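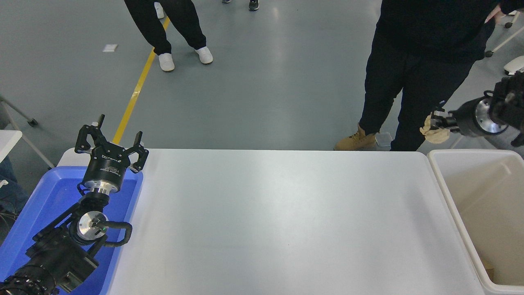
第5章 双臂桌面套件：看报价，开箱，验收

本章要用到：第2章的坐标系，第3章的夹爪，第4章的急停回路。没看完第4章的先回去看，急停那一节至少看一遍。

本章学完应当会做的事：
读懂一份双臂套件的供货清单，找出清单上没写的东西。
在一天之内完成开箱、固定、通电、回零。
按自己的任务写验收条款，不照抄供应商的。
算一笔账：买、租、还是包给别人做。

关键词：供货范围，有效负载，公共工作区，重复定位精度，示教，验收试验，服务响应

5.0 先说这一章讲什么

前面四章讲的是单台机械臂。一台臂，一个夹爪，一个控制器，一张桌子。到了这一章变成两台臂共用一张桌面，麻烦不是翻倍，是多出几样以前没有的。两臂会不会撞。谁先动谁后动。一个急停按下去，两边是不是都停。线从哪走。

这些问题供应商的宣传册一般不写，或者写一句“支持双臂协同”就过去了。什么叫支持？是控制器里有现成的互锁，还是给你一个通信接口自己去写？差别很大，前者一天能用，后者一个学期。

所以本章不从原理讲起，从一份真报价讲起。用的产品是 Plaltorura 公司的 Brillside 双臂桌面套件，我们教研组买过一套，用过一个学年，好的坏的都碰到了。选它做例子不等于推荐。同学们毕业以后碰到的多半是别家的东西，条目大同小异，读法一样。

另外一家 Prerketti 做的是服务，不卖设备，按月派人派机器上门。5.6 节拿来做对比。

5.1 报价单怎么读

拿到报价单，先不要看总价。总价最后看。顺序如下。

第一看型号和数量。臂几台，夹爪几个，控制器几个。双臂套件有的是一个控制器带两台臂，有的是每台各一个再加一个上位机。Brillside 是后一种。两种各有好处：前一种同步好做，坏了全停；后一种坏一边还能用另一边，但两个控制器之间的时钟要自己对。我们第一学期没对，录下来的两边动作数据错开了一截，学生找了好几天才找到原因。

第二看夹爪。夹爪常常单列，报价里写“末端执行器（选配）”，意思就是不含。臂到了没有手。法兰也要问：夹爪和臂之间的转接法兰算谁的？孔位对不对？螺钉长度够不够？这种零件不值钱，可是缺了就装不上，再订一次货要等。我们那次就是缺法兰螺钉，在实验室抽屉里翻了一下午。

第三看桌子。桌子算不算在套件里，承重写没写，桌面什么材料，脚能不能锁。机械臂加减速的时候桌子要承受的不只是重量，还有晃动。桌子一晃，精度就谈不上了。买普通会议桌来代替的，年年都有，年年都后悔。

第四看线缆。长度，走线方向，接头在哪一侧。报价单上写“含全套线缆”，问一句多长。线短了臂伸到头会拽，线长了盘在一起，动作时会勾到东西。走线的事 5.3 节还要讲。

第五看软件。许可证是永久还是按年，按臂算还是按电脑算，示教软件和仿真软件是不是一个东西。教学用途有没有优惠。升级要不要另外付钱。

第六看服务。培训几天，谁来，来了讲什么。保修从哪天起算：发货那天，到货那天，还是验收签字那天？三个日子可以差很远。学校收货慢，设备在库房放一个暑假是常事，保修从发货算的话，开箱的时候已经过去一大块了。

最后才看总价。看总价的时候把上面缺的都补进去再看。

练习前的提醒：读报价单时手边放一张白纸，凡是单子上没有、但是干活要用到的，随手记下来。这张纸就是后面谈判用的。

5.2 参数表里的几个坑

有效负载。参数表给的负载一般是法兰处的最大值，夹爪自己的重量要先扣掉。扣完剩下的才是能拿的东西的重量。而且这个值跟伸出距离有关，臂伸得越远能拿的越少。表后面常附一张曲线图，字很小，要看。有学生拿最大负载去选工件，臂伸直了一拿就报过载，回来说机器有毛病。机器没毛病。

工作半径。单臂的半径好理解，画个圆。双臂要画两个圆，看重叠的部分。重叠太小，两只手够不到一起，交接动作做不了；重叠太大，碰撞的机会多，程序难写。两台基座的间距决定这个，所以间距要在钻孔之前定下来，钻完再改就是另一张桌面的钱了。

公共工作区里还要再扣掉料箱、托盘、夹具占的位置。画图的时候把这些都画上，按真实尺寸画。很多人画图只画臂不画箱子，到现场一放，箱壁挡住夹爪下探。箱子有壁，壁有高度，夹爪要从上面进去，手腕得有地方转。

重复定位精度。这是同一个点反复去，每次差多少。它不等于绝对精度。示教再现的任务看重复精度就够了，靠视觉给坐标的任务还要看绝对精度，再加上相机标定的误差。两个数混着讲的供应商，要当面问清处。

速度。最大速度基本用不上。有人在旁边的时候要限速，限多少按风险评估来，见第4章。宣传片里跑得飞快的那种，周围是没有人的，或者有围栏。买来教学用，学生要站在桌边，拿最大速度去算产量是没有意义的。

夹爪行程和夹持力。两个手指张开最大多宽，合上多大力。指尖能不能换。薄的软的东西，比如布料、手套、塑料袋，靠平行夹爪硬夹往往打滑或者带起一大片，参数表不会告诉你。只能拿自己的物料去试。供应商愿意借样机就借，不愿意借就带着物料上门去试。

防护等级。教学环境一般不要紧，食品和有粉尘的场合要看。臂和夹爪的等级可能不一样，以低的那个为准。

补一条，噪声。参数表里有时候有有时候没有。教室里两台臂加风扇一起开，老师讲课要提高嗓门。问一问。

5.3 开箱和就位

开箱当天至少两个人。搬臂的人腰要直，手托在供应商标出的位置，不要抓夹爪，不要抓线。包装箱和泡沫先别扔，留到验收签完字再说。退换货没有原包装，运输损坏说不清楚。

开箱之前把地方清出来。地面平整，过道留好，地上画过线的按线摆，没画的先画。桌子就位，调平，锁脚轮。然后才是臂。

顺序：
1 对照装箱单逐件核对，缺件当场拍照，当天发邮件。
2 固定基座，螺钉按对角顺序拧，用扭矩扳手，别凭手感。
3 装法兰，装夹爪。夹爪朝向先定好，两边装得要一致，不一致后面坐标全要换算。
4 接线。先接地线，再接信号，电源最后。
5 急停串联，单独测试，一边一边测，再两边一起测。
6 通电，低速回零。
7 备份出厂参数。这一步最多人忘。

走线说几句。臂在动，线跟着动，所以关节附近要留活动的余量，又不能多到拖在桌面上。绑扎点选在不动或者少动的段。绑好以后用手拖着臂（断电，松抱闸的状态，按手册来）走到每个极限位置看一遍，哪里绷紧了，哪里勾住了。看完再通电。地上的线要有线槽，没有线槽就贴着桌脚走，不要横穿过道。人会踩，椅子脚轮会轧。

Sirkka Keskinen 带过我们的装机培训，她的做法是第5步没做完之前电源插头放在她自己口袋里。做法土，管用。建议各小组照做，插头归组长拿着。

桌面不要放杂物。水杯、螺丝刀、手机，一律下桌。通电后第一次回零，姿态是不确定的，臂可能往你没想到的方向走。人站到伸不到的地方，一只手放在急停上。

回零完成以后记录：日期，谁做的，两边各关节的读数，有没有异常声音。写在设备本上，别写在手机里。

5.4 第一次动作：示教

Brillside 支持两种示教，一种拖动，一种用手柄遥操作。拖动示教上手快，人直接扶着臂走。遥操作慢一些，但是手不在工作区里，路径也比较平顺。初学者先拖动，熟了再换。

拖动示教注意：长发扎起来，袖口收紧，宽松的绳带挂饰取掉。戴不戴手套按供应商手册和本校规定，不要自作主张。手扶在臂的粗段，别把手指放到两节之间。另一台臂此时必须处于停止状态。两个人同时拖两台，等学完 5.5 节再说。

程序里先加三个点：安全点，接近点，作业点。安全点在高处，哪里出了事都能退回来。接近点在作业点正上方。从安全点直接斜插到作业点，路上碰到箱壁，是本实验室事故记录里最常见的一条。

两臂交接的动作怎么排？最简单的办法是分时：公共工作区当成一间房，一次只准进一台。进去之前问一声有没有人，出来说一声走了。程序里就是一个信号位。慢是慢了，稳。等这个跑通了再考虑同时进入。很多任务其实用分时就够了，节拍差不了多少，瓶颈往往在夹爪开合和等视觉结果上。

教完一遍，低速再现三遍，人看着。没有问题再提速，一档一档提。

5.5 验收

验收条款一定自己写。供应商给的验收单通常是：外观完好，通电正常，回零正常，运行演示程序正常。全是他们一定能过的。演示程序是他们写的，工件是他们带的，当然正常。

自己写的验收至少包含：
用自己的物料。
用自己的料箱和托盘，位置按课上真实的摆法。
连续运行，中间不许人碰。
写清什么算成功一次，什么算失败一次。
写清失败多少次算不通过。
急停和恢复要列进去，从按下到恢复运行，几个人，要做哪几步。

我们当时写的是连续运行2000次取放，从左边托盘到右边料箱。供应商的工程师觉得多，说演示一般跑几十次。坚持要跑。跑到第1171次停了，夹爪报通信超时。查下来是线缆接头松，反复弯折之后接触不好。换线，重新绑扎，从零开始再跑，跑完了。要是只跑几十次就签字，这个毛病要等到上课的时候才出来，那时候该谁换线就有得扯了。

记录表要有人签字，双方都签。失败的那次也留在表里，不要因为后来通过了就把前面的撕掉。同型号别的学校来问，这张表比什么都有用。

双臂特有的几项再列一下：
左臂急停，右臂是否同时停。反过来再做一次。
一台断电，另一台的行为是什么，停在原地还是继续跑？
两台的时间戳差多少，运行一小时以后差多少。
公共工作区互锁，故意让两台同时申请，看谁让谁。
互锁信号线拔掉，必须两台都不准进。这一条不过，不要签字，没有商量的余地。

验收时间别安排在周五下午，也别安排在放假前一天。赶着走的人什么都会签。

5.6 买，租，还是包给别人

三种路子。

买。一次付钱，东西是自己的，学生拆装随便。缺点是要有地方放，要有人管，过几年型号旧了。配件停产是个现实问题，签合同时写上供应年限。

租。按月付，坏了换。适合短项目，先试试双臂到底用不用得上。租期里不许改装的条款要看清，有的连换指尖都算改装，押金就没了。

服务。Prerketti 这类公司，人和机器一起来，按任务收费。你要的是结果，比如整理好的一批零件，或者录好的一批操作数据，机器怎么装怎么调你不管。对工厂省事。对学校就要想一想，学生学什么？在旁边看也能学一点，但是手上没过。

我们教研组的老师 Malý 做过一次比较，结论是一年里用的时间不到一半的，租比较合算；天天排课的，买。服务适合赶期限的活，平时不适合。他的算法见本章附表的说明，里面人工成本那一栏按本校助教的课时费算的，别的地方要换成自己的数。算的时候容易漏的几项：场地，电，保险，培训新人的时间，停机那几天的课怎么补。

谈服务合同，问下面这些：
来的人固定不固定，换人要不要重新交接。
数据归谁。录下来的图像和动作轨迹，项目结束以后他们能不能留着用。
现场拍到的人怎么处理，要不要签同意书。
响应时间按小时写还是按工作日写，周末算不算。
机器放在你这里的时候出了事谁负责。

最后一条很多合同写得模糊。写清楚，哪怕多谈两个礼拜。

5.7 一份短评

学生写设备评价，常常写成宣传册的摘抄，“操作简便，性能优越”。这种评价没有用。下面给一个样子，是教研组对 Brillside 的使用记录整理出来的，口气随便一点没关系，内容要实。

装配：说明书图清楚，文字翻译差，第6页的接线图左右标反了，打电话确认过，是印错。扭矩值写在附录里，正文没有，第一次装的人找不到。
拖动手感：中间段轻，伸出去以后发沉，学生扶久了手酸。
夹爪：硬的方的没问题。软料要换指尖，原装指尖光滑，我们自己贴了一层胶垫，用一阵子要换。
软件：示教界面不错，三五分钟能教会。报错信息不行，一串代码，要去翻表。日志导出要一条一条点，麻烦。
同步：要自己做。供应商给了示例代码，能用，没有注释。
服务：电话有人接，换线缆的事处理得快。培训内容偏演示，动手少，后来我们要求加了半天。
再买一次会不会还选它？会，但是合同里要把法兰螺钉、备用线缆、同步程序三样写进去。

注意最后一句，评价里有“再来一次怎么办”，读的人才知道拿它干什么。

写评价时分清三样东西：量出来的，看到的，觉得的。重复精度是量出来的，线缆松是看到的，手感沉是觉得的。三样都可以写，标明是哪一样就行。

5.8 术语小结

供货范围：合同里供应商负责交付的全部东西。没写进去的默认不含。
公共工作区：两台臂都能到达的空间，扣除固定物体。
互锁：一方占用时，另一方不得进入的约束，断线时应当保持禁止。
示教点：记录下来的位姿，含夹爪状态。
验收试验：双方事先约定条件和判据的试验，不是演示。
响应时间：从报修到有人处理的时间，跟修好的时间是两回事。

5.9 课前准备和作业

下次上课前做完，组长收齐。

找一份双臂或者单臂套件的报价单，网上公开的也行，按 5.1 的六条过一遍，缺的写出来，一页纸以内。

按 5.2 的办法画公共工作区。两台臂的半径和基座间距自己查，箱子和托盘必须画进去，标出夹爪下探时手腕要占的空间。手画可以，比例要对。

给自己小组的取放任务写一份验收条款。写完跟隔壁组交换，互相挑毛病，挑出来的写在背面。判据含糊的退回重写，比如“运行基本稳定”，这种不收。

选做：设计一个时钟对齐的办法，让两个控制器录下来的动作能对上。不要求写代码，说清楚信号从哪里来，误差怎么量。

上机的小组带长裤、包脚的鞋。凉鞋不让进。实验记录本每组一本，上次没交齐的这次一起交，设备本在门口柜子里，用完放回去。

5.10 节开始讲双臂碰撞检测的参数设置，请先把本组机器的出厂参数备份带来，没有备份的不能做那个实验。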